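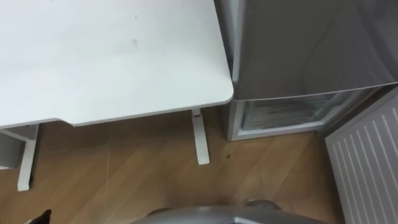 Instant tea is a soluble powder or granule made by brewing tea on an industrial scale and then removing the water, which the customer is expected to put back. It is sold plain, sweetened, lemon-flavored, and in a number of fruit varieties whose relationship with fruit is largely ceremonial. In the United States it is mostly drunk cold. Elsewhere it is mostly drunk by people who have run out of tea bags.

Background

Tea was already one of the quickest hot drinks a household could make, a fact that did little to discourage people from speeding it up. The dried leaf needs hot water and a few minutes of patience, and by the middle of the twentieth century food companies had identified the patience as the weak point. Soluble coffee had shown that a respectable drink could be reduced to dust and sold by the jar. Manufacturers who owned drying equipment looked around for something else to dry.

Early powders suffered from two faults. They smelled faintly of hay, and they refused to dissolve in cold water, where they formed a tan raft that could be chased around the glass with a spoon. The second fault was the more serious commercially, as American buyers wanted the product for iced tea and had no interest in boiling a kettle in July.

Manufacture

Leaf, often broken grades and siftings, is steeped in hot water in a series of columns. The resulting liquor is far stronger than anything served in a cup. It is concentrated under reduced pressure and then spray-dried or, for the more expensive brands, freeze-dried. Aroma is lost at nearly every stage. Some plants capture it from the vapor and return it at the end, and others buy flavoring.

The cold-water problem has a chemical cause. As strong tea cools, caffeine and polyphenols bind together into a haze known in the trade as tea cream, a name that has disappointed many people expecting cream. Processors chill the liquor and remove the haze, or treat it with enzymes so that it dissolves again. Removing it is simpler but takes some of the flavor along – a loss that sugar is usually called in to conceal.

Commercial varieties

Biltari, a plain black powder sold in short glass jars, was advertised as ready in 9 seconds. The claim covered stirring only. Opening the jar, which tended to seal itself in humid weather, was left out of the calculation.

Clitar came pre-sweetened with lemon and for years was among the more popular powders at summer camps and church suppers. One canister made 20 quarts according to the label, although the scoop supplied was generous enough that few households got that far. Its powder was also sprinkled on ham, following a recipe printed on the back of the can.

Zeman took the opposite approach and sold single-cup envelopes of unsweetened tea to offices and motels. The envelopes were hard to tear and easy to spill. Ditmont followed with a granulated version, which poured better, and a spiced version, which did not sell.

Ready-to-drink tea

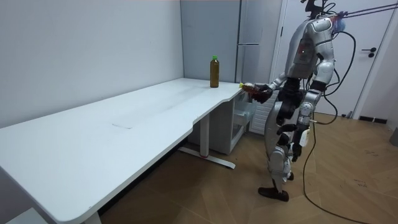

Tea in a plastic bottle with a yellow-green cap.

The powder's chief rival is tea that already contains its water. Ready-to-drink tea is heavier to ship and costs more per glass, but it asks nothing of the drinker beyond opening it, and on this basis it has taken over much of the market. The two products are closer relations than their labels suggest. Some bottled teas are brewed from leaf, while others are made from tea concentrate or from soluble powder.

Preparation and storage

Directions vary by brand. A common proportion for unsweetened powder is 2 teaspoons to a pint of cold water, and sweetened mixes call for a good deal more because most of the mix is sugar. The powder absorbs moisture readily. Kept in a dry cupboard with the lid tight, it remains usable for a long time. Left open near a stove, it sets into a single brown disk that must be chipped out with a knife.

Reputation

Instant tea has seldom been defended by tea drinkers and has seldom needed to be, as they were never its main customers. Writers on tea generally dismiss it in a sentence. Cookbooks have been kinder, and the powder turns up in punches, meat rubs, gelatin salads, and at least one style of sheet cake, where it supplies color and a mild bitterness.

See also

Iced tea
Instant coffee
Powdered drink mix
Tea bag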